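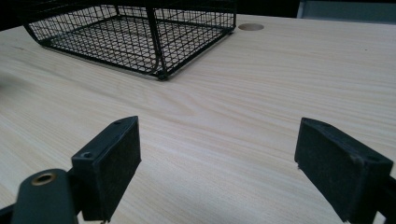 *Losska tabletop in pale blonde, grain running roughly horizontally*

# Losska Tabletop

Losska is a light-colored wooden top for desks, dining tables and workbenches. It is sold by Mollau as a top only, so you can put it on legs you already own or on one of the frames listed at the bottom of this page.

The surface is pale, with fine wavy grain lines that curve gently in places. The sheen is soft. Grain differs a little from one top to the next, and we can't match a particular pattern or pick one out for you.

## Sizes and finish

| | |
|---|---|
| Article number | 619 |
| Length | 59 in |
| Depth | 37 in |
| Color | Pale blonde |
| Sold as | Single top, no legs |
| Edge | Straight, corners lightly rounded |

The underside has no pilot holes. Mark and drill your own to suit the frame, and check the length of your screws before you start.

## Fitting

Lay the top face down on a blanket or a clean rug. Center the frame, mark the holes with a pencil, drill, and drive the screws by hand for the last few turns. It takes 2 people to turn the finished table over. Lift it by the frame and don't drag it on its legs.

If you are joining two tops end to end, use the Mollau joining plates. They are sold separately and come with screws of the right length.

## Care

Wipe with a damp cloth and dry along the grain. A drop of dish soap is fine for grease. Don't use scouring powder, steel wool or anything with bleach in it. Put a mat under hot pans and under plant pots.

Tops kept by a sunny window may change color over time. Move lamps and trays now and then so they don't leave a lighter patch.

## Delivery and returns

Losska ships flat in a cardboard sleeve with corner guards. Check the corners before you sign for it. Unused tops can be returned in the original sleeve. We can't take back a top that has been drilled or cut.

Made in India for Mollau.

## Goes with

- Sarantis frame, fixed height
- Sarantis trestle, sold singly
- Mollau joining plates
- Mollau cable tray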